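Gallery: Planning Our Gripper Purchase in Simulation

Starwood Makerspace – Equipment Planning Pages

We have been saving up for a robot arm for a long time, and this spring we finally got to the fun part: working out what to buy! This page collects the planning work for the Fluvus project, our name for a small mobile arm that can open drawers, put things in them and close them again. If you have ever tried to write a budget for a machine you haven't touched yet, you know how many guesses go into it. We wanted fewer guesses.

So before any money moves, we are running the whole job in simulation. The room, the furniture and the gripper are all modeled, and we can swap parts in and out in an afternoon. It has been a wonderful way to learn, and it has already changed our shopping list twice.

What we are choosing between

Two suppliers made our short list. Hollberg sells a parallel gripper with plain flat fingers, and the fingers come off with four screws, which we love. Usuga sells a gripper with a wider opening and a built-in force sensor, and the price goes up to match. Both bolt to the arm we have our eye on, so the gripper can be decided last.

The Hollberg spare finger set is $77. We have put two sets in the budget, and we may add a third if the print shop can't make soft pads that fit. The Usuga fingers are only sold with the whole hand – a real mark against it for a shop where people learn by bumping into things.

A wrist camera was in the "maybe" column in our first draft. After a few evenings in the simulator it moved to "must have," along with a mount and a longer cable. We set aside $315 for all of that, and the cable is a bigger piece of it than we expected.

How we test

Each trial starts with the arm parked, and the task is always a single drawer: reach it, pull it open, push it shut. We run 12 trials for every gripper setting and write down where each one stopped. Then we change one thing and go again. It sounds slow, but it's great fun to watch, and the notes make the budget talk so much easier. Over 9 settings are in the notebook now, and the spreadsheet has a tab for each.

Things we look at before a setting goes on the list: finger length, how wide the hand opens, how close the body of the gripper gets to the furniture, and how much the camera can still see when the hand is near a knob.

From the simulator

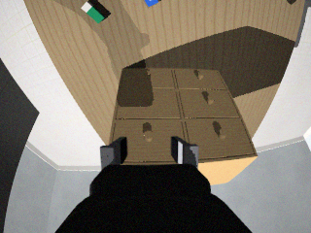
Lining up on the chest of drawers, fingers apart, with a brown knob right above the gap.

Look how much of the view the gripper body takes up! Camera placement now has its own line in the plan.

The shadows on the left side of the chest make the knobs there hard to pick out. We have added a small work light to the wish list.

Still to price

Shipping for the arm, a rolling base with locking wheels, and a second-hand chest of drawers for the real room. We would like the order to go out in June. If you have bought from Hollberg or Usuga and have notes on lead times or spare parts, please drop them in the Fluvus folder at the front desk – we read everything that lands there.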